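Gallery: The Seka Wrist Camera Kit on Glassware

Product pages / Seka / Gallery

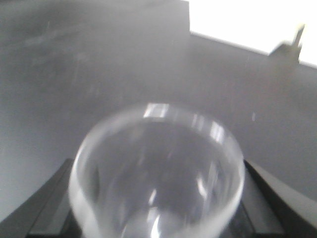

Photo: Bendisard / wrist camera

A clear glass cup between the two black fingers of the gripper, seen from the wrist. The reflections on the rim are strong and the walls go milky at the edges, and a vision system has to work with that.

The Seka is a wrist camera kit for two-finger grippers. Bendisard sells it as a complete set: camera, bracket, cable, a license for the Seka software and a printed setup guide. It's meant for small shops that already own an arm and want it to handle parts that don't always arrive in the same spot. The gallery is short for now. Pictures from other sites will be added when we have permission to use them.

About the view

The camera sits close to the fingers and looks along them toward the work. With a tall piece in the grip, the rim is in view and the foot usually isn't. Kamil Koubek, who designed the bracket, chose this position because most of our customers check the mouth of a container and not its base. If you need to see the foot, order the long bracket. It moves the camera back and gives a wider view, but small marks on the rim become harder to find.

About glass

Clear glass is the most common question we get, and the answer depends on your lighting. The software looks for the rim first and works out the center from there. A bright area at one side of the view will put highlights on the glass. A few are fine and even help, as they give the software an edge to follow. Too many and it may take a reflection for the rim.

We suggest a matte gray work surface. Gloss white and stainless steel both gave us more false finds in our own shop. Scuffs and smudges on a gray surface can stay where they are as long as they are faint -- the software ignores anything with soft edges below a level you can set yourself.

About motion blur

The preview stream is soft while the arm is moving. For measuring, the arm should pause first. The default pause is 353 milliseconds, and it can be shortened if your lighting is good. Yasmine El Fassi ran the bench tests on this and wrote the section on exposure in the setup guide. Read it before changing anything, as exposure and pause time are set on the same screen and it's easy to change one while meaning to change the other.

What it was tested on

Our bench run for the current software version was 1,754 grasps, with tumblers, jars and small bottles, all empty. Liquid changes how the glass bends light and we don't yet support filled containers. Of the full run, 445 grasps were done with window light from one side and no lamp. The results for that group are listed separately in the data sheet, which you can ask for by mail.

From a customer

El Idrissi, a glassware packer, has had the kit on one station since the spring. Ghizlane El Fassi manages the line there. Her notes to us were mostly about the cable, which was too stiff at the wrist and pulled at the connector. The kit now ships with a softer one. Earlier buyers can have it for the cost of postage.

She also asked for a way to save single pictures from the preview without stopping the program. That is in the current version, under Tools -- Save View.

Price and ordering

The kit costs 3,000 euros before tax, with the short bracket. The long bracket and the ring lamp are extra. Finger pads aren't part of the kit. Daritz makes a set that fits the same bolt pattern, and we can add them to your order.

Gunnel Nordin handles orders and loan units. A loan lasts two weeks and the deposit comes off the price if you keep the kit. Please tell her the make of your arm, the gripper opening and what you plan to pick up.

Technical questions go to Driss Kabbaj. Photos of your work surface in its normal light are useful to him, so send a couple along with the first message.

Page updated August 21, 2023

Back to Seka overview
Data sheet request
Loan units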